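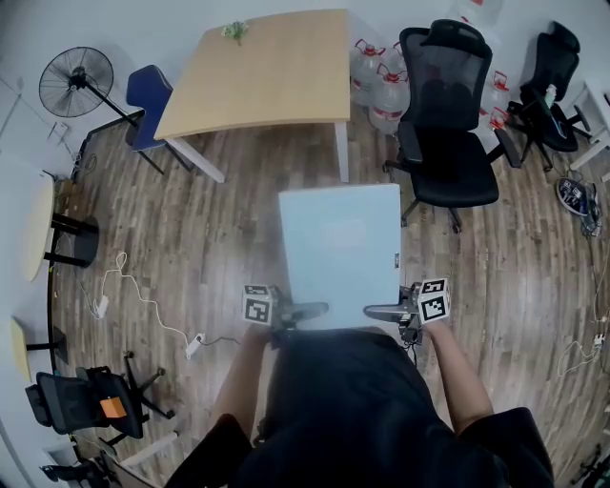

Teaching by hand: your questions
November, by Rajitha Patwary

Does it really learn from people?
It copies them, up to a point. Bekby quotes 200 demonstrations per task. We'd budget for 2000.
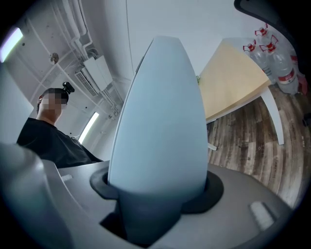 Do I need the Ikdale gripper? Any decent hand-held one will do. Fingers matter more: a smooth, rounded tip suits some jobs, and I'd try it on your own parts before paying.

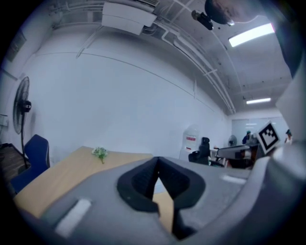 Gripper with black foam finger pads.

Contact Plollis | © Plollis | Back to top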